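Two drums, one machine

We moved to Stavton in February and the laundry room came with a washer that has two drums, one on top of the other. I had never used one. For the first 2 weeks I ran everything through the big upper drum, towels and socks together, and my towels came out covered in lint.
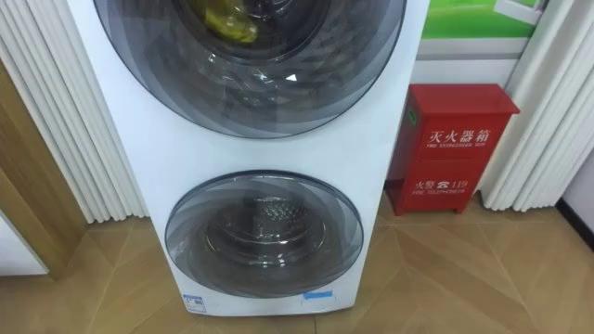 Now the lower one gets the small stuff — socks, dishcloths, anything for the baby. It takes around 37 minutes on the short setting. Sheets and jeans go up top.

Tsion Hailu from upstairs told me to leave both doors open after the last load so the gaskets can dry. I had been shutting them. The musty smell is mostly gone. 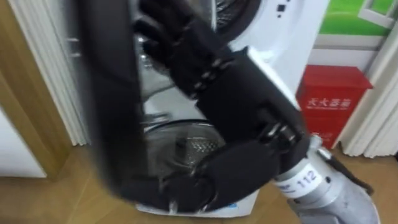
The lower door, with the red box on the floor to the right.

Next I need to find a shelf for the detergent.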